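Getting scuffs off the wall behind the couch

I put this job off for years because I was sure it meant repainting, and it doesn't! Most of the gray smudges that collect on a white wall above a couch come away with warm water, a drop of dish soap and a soft cloth. It took me one evening in July, and now I can't stop looking for more walls to clean.

What to get out first

A soft white cloth (colored ones can leave dye on flat paint), a second cloth for drying, a bowl of warm water, an old towel and a vacuum with a brush tip. My neighbor Trinidad Cantero swears by a melamine sponge too. They're great, but go gently, they can leave a shiny patch.

How I do it

1. Pull the couch out if you can. Mine is a beast, so I tuck the towel along the top where the fabric meets the wall, and that catches the drips.

2. Dust the wall before you wet it. Dry dust turns to gray paste the second water touches it, and then you have a bigger job.

3. Wring the cloth out hard and work in small circles, starting at the edge of each mark. Little dark specks like the ones up high on this wall get a fingertip wrapped in the cloth, and the softer gray streaks want a wider, lighter rub.
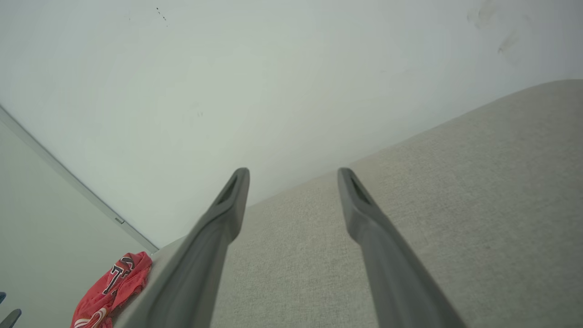 4. Wipe with plain water, then dry straight away.

While you're there, do the fabric

Run the brush tip along the top edge and down into the corner. Pale woven fabric hides crumbs and lint so well! I go over it 3 times, changing direction each time, and the color always comes up fresher.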